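List: handling-practice
Subject: Re: Draft section 4, soft items on tabletops – start position and finger opening
From: Arif Wickramasinghe, Tratdale site

Dear colleagues,

Thank you for the comments received on the May draft of section 4. I am replying to the list so that the Velach and Hinia sites have the same wording in front of them. The message from Uddin is quoted in part, and my responses follow each passage.

> Clause 4.2 asks the operator to "approach the item with the
> fingers fully open." Two of our operators read this as the
> mechanical limit of the gripper. Others open only as far as
> the item requires. Which is meant?

The second reading is the intended one. The clause will be changed to: "Before the approach, the fingers shall be open wide enough to clear the item on both sides. The opening need not be the maximum." Operators should settle the opening before the tool comes down over the item and leave it unchanged until closing begins. Episodes in which the fingers are adjusted during the descent remain acceptable, but they are to be marked as such in the log.

> Clause 4.3 says the target item should be "clear of other
> items." With gloves this is hard to keep to. They spread out,
> and a thumb often ends up close to the next one. We reviewed
> 297 glove episodes, and 54 of them would fail on a strict
> reading.

We do not wish to lose those episodes. The purpose of 4.3 is to prevent two items from being lifted together, and a neighbor lying close by does not defeat that purpose. The revised clause will read: "The target item shall not lie under or on top of another item. Neighboring items may be close to it, provided that the fingers can reach the target without pressing on them." The illustration for the revised clause is as follows.
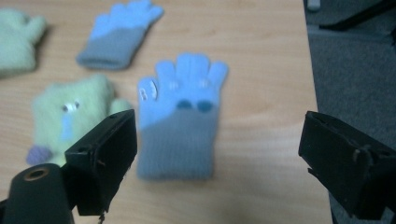
Figure 4-1. Knitted glove laid flat, palm up, between the open fingers before grasping. Neighboring gloves remain on the table.

Please note that the position of the cuff is a separate matter under 4.5. For gloves, the log should record whether the fingers of the glove point away from the operator or toward the operator. Diagonal positions are allowed and should be entered as "angled," with no attempt to state a degree.

> We would also like guidance on gloves with decoration. Is a
> glove made up as a puppet still a glove for the item list?

Yes. It is to be listed as a glove, with "decorated" entered in the remarks column. Eyes, felt strips and pom-poms are not separate items while they are attached. If a part comes off during a session, the operator should stop, remove the part from the table and start a new episode. Parts that are already loose when the table is laid out should be listed on their own line.

> Lastly, does the new wording apply to work already submitted?

It does not. The 723 episodes accepted under the previous draft will stand, and sites are not asked to review them. The new wording will apply from the next batch, for which the combined target is 2,000 episodes across the four sites. Site leads who have already printed the operator card should replace the page for section 4 only.

Two points remain open. The first is whether pairs should be placed on the table together or kept apart. Hinia prefers to keep them apart – Velach has asked for both arrangements to be permitted. The second is the wording on blurred images in 4.7, where the present text gives the reviewer no clear test. Proposals on either point may be sent to this list, with the clause number in the subject line.

Section 5 (rigid containers) will be circulated separately once the changes above have been entered.

Regards,
Arif Wickramasinghe
Editor, handling practice guide
Tratdale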